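Section 4. Laying the cover and setting out your things

If you have come straight from Section 3, your Skustuston table cover has been out of its tube for a while and has had a chance to forget some of its curl. If you skipped ahead (plenty of people do, and we are fond of them all the same), please go back and do the resting step first. A cover that goes straight from tube to table will fight you at both ends, and you will blame yourself for it.

This section covers the plain cover and the floral one, which is listed on your packing slip as Pattern 1928. They are laid in the same way. The floral one does have a right side and a wrong side, so there is an extra step for it.

4.1 Before you start

You will need a clear table, a dry cloth, a slightly damp cloth, and a second pair of hands if you can borrow one. The cover is 60 inches on its long side and it is much easier to walk it down a table with someone at the other end, though Shirley Robichaud, who wrote the first edition of this booklet, laid every one of hers alone with a heavy cookbook on each corner.

Caution: Let the table cool completely if you have had hot dishes on it. Do not lay the cover over a warm surface.

Caution: Do not use pins, tacks or staples to hold the cover down.

4.2 Laying the cover

1. Wipe the table with the damp cloth, then with the dry one. Run your palm over the top once more afterward. Crumbs and grains of sugar have a way of staying behind, and each one will show as a little bump for as long as the cover is down.

2. Find the end with the sewn-in tag. The tag goes underneath, at whichever short side of the table you look at least.

3. Floral cover only: hold a corner up to a window and look at both sides. The right side has the stronger color. On a gray afternoon in December the two can look very much alike, so take your time over it and use a lamp if you need to.

4. Set the tag end square with the edge of the table and hold it there with one hand, or a cookbook.

5. Unroll the rest toward the far end in short stretches, smoothing from the middle outward as you go. Use the flat of your hand. Fingertips leave small dents, which do go away, but slowly.

6. Check the overhang on both long sides. A little difference from one side to the other does no harm at all and you may well be the only person who ever sees it. If it bothers you, lift the whole cover and start again from step 4. Tugging at one corner only moves the trouble somewhere else.

7. Leave the cover alone for an hour before you put anything heavy on it.

Note: Fold marks across the middle are normal in covers that were shipped flat. They settle in a few days of ordinary use. If yours are still there after that, turn the cover over, lay a dry bath towel on top, and leave it overnight.

4.3 Fitting the corner clips

The four Fortin clips are in the small paper envelope, which is easily thrown out with the wrapping, so do have a look in the recycling if you can't find it. They are optional. On a heavy table that stays put, you may never want them.

1. Open the clip with your thumb on the ribbed side.

2. Slide it over the edge of the table with the cover already in place.

3. Let it close gently. Please don't let it snap.

4. Do the opposite corner next, and then the other two.

Replacement clips are part 1012. They come in fours and fit tabletops of ordinary thickness. For a very thick farmhouse top, ask us for the long clip, part 530, and mention the thickness when you write.

4.4 Setting out small flat things

Many of our customers use the cover for dinner on some evenings and for sorting, mending and gift wrapping on the rest, and this part is for them. Thin dark things are pleasant to work with on it. They stand out well against the flowers, and you are much less likely to sweep one into your lap along with the scraps.

1. Clear the middle of the table. Cups and glasses go on another surface altogether.

2. Bring out only the pieces you are working on. The rest can wait in their box or drawer until you have room for them.

3. Leave enough space between pieces to get your fingers around each one. Lucimara Mendonça, who answers our letters, likes to lay long pieces on a slant for this reason - there is always a corner sticking out where you can get hold of it.

4. Lift thin panels by their edges and set them down again flat. Sliding them is quicker, but a sharp corner can catch the cover and pull a line across it.

5. Keep anything with a glass front away from the table's edge, and don't stack other pieces on top of it. 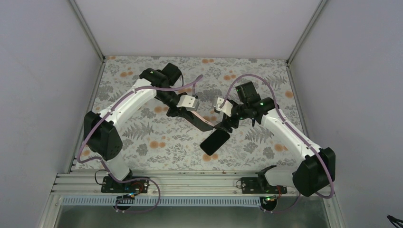 Fig. 4-2. Thin dark panel with a pale pink edge, and a black phone-shaped piece lying diagonally just below and to the right of it, on the floral surface.

Note: If you work on the same spot every evening, turn the cover end for end once a month so that it wears evenly. Take the clips off first.

Caution: Fresh ink, nail polish and newsprint can leave color behind. Put down a sheet of plain white paper under anything you are not sure of.

4.5 Clearing up afterward

1. Pick up the larger pieces by hand and check the floor under the table while you are down there.

2. Brush crumbs and clippings toward one short side and into your hand or a dustpan.

3. Wipe with the damp cloth, always in the direction of the long side. For sticky spots, a drop of Brovisard mild soap on the cloth is enough. Wipe once more with clean water.

4. Let the cover air-dry before you roll it up. If it is staying on the table you can leave it just as it is and go to bed.

5. To store it, roll it with the right side facing out, slip it back into its Wino tube, and lay the tube on its side. Under a bed is fine. So is the top of a wardrobe, as long as nothing heavier gets put on it later.

For stains that won't come out with soap, see Section 5. For trimming the cover to fit a round table, see Section 6, and please read all of it before you pick up the scissors.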